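Jotar Drilov bench sander: a year of dust

Posted 16 Nov 2023 in Workshop & Joinery

I make cabinets for other people's kitchens and, when those people are slow to pay, shelves for my own. Most of my sanding used to be done by hand, with a cork block and a growing sense of grievance. Then I bought the Drilov, Jotar's belt and disc sander for small workshops, and I have now had it long enough to be rude about it fairly.

It came on a pallet, wrapped in enough film to keep a whale fresh. The instruction booklet covers 36 pages, of which 2 concern putting the machine together and the rest concern not putting your hand in it. Assembly took me an evening. The stand bolts on with 4 bolts, all supplied, and a spanner, also supplied, made of something a little firmer than cheese. Use your own.

Once it's up, it is a solid thing. The belt tracks straight and stays there. I set it in March and have touched the tracking knob twice, once on purpose. The disc is true, the table locks at a proper right angle, and the mitre slot accepts the gauge from my old saw, which saved me from the one in the box. That gauge has so much play in it that I gave it to the scrap drawer.

My main job for it this year was a run of oak doors for a customer in Olo, all with a small roundover and all needing to look as though the same person had made them on the same day. The Drilov took the saw marks off the end grain in seconds. You do need to keep the work moving. Stop to think and you get a scorch mark the shape of your thought. Coarse belts are fine on oak, but on pine they clog with resin faster than I can swear at them, and a rubber cleaning stick is money well spent.
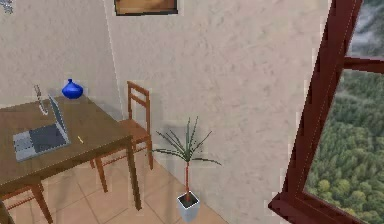
Table with a laptop on it, from a room render.

Dust collection is where Jotar's designers went home early. There are two ports, one behind the disc and one at the end of the belt, and they are different sizes. Neither fits the hose on my extractor. I bought an adaptor, then another adaptor to go on the first, and the whole affair now hangs off the back like a bad plumbing job. With both ports connected it catches most of the fine stuff. With one, you will be wearing your oak home.

Noise is reasonable for the type. I wear ear defenders anyway, and the dog next door has stopped commenting. The motor doesn't bog down unless you lean on it like a man waiting for a bus, and in that case it slows, sulks and carries on.

Belt changes are quick: lever across, old belt off, new belt on, lever back. Disc changes are not. You have to take off the table and the lower guard, then peel away a glued sheet that would rather stay. Warm it with a hairdryer first. I have lost a good scraper and part of a thumbnail to this job, and I now put it off until the disc is polishing the wood more than sanding it.

I also tried the Ghiță before buying, a heavier machine with a cast table and a much nicer fence. It's the better sander and I would have had it, but it wanted more floor than I own and more money than I'd admit to at home. The Drilov cost me 1,853 with the stand and delivery, and I could still open the workshop door afterwards.

Good: straight tracking, strong motor, table that stays square.
Bad: dust ports, mitre gauge, that spanner, changing the disc.

I'd buy it again, provided somebody else fitted the discs. If you mostly sand flat panels, look at a drum sander. For edges, ends and awkward little brackets it has earned its corner, and the cork block is propping the window open.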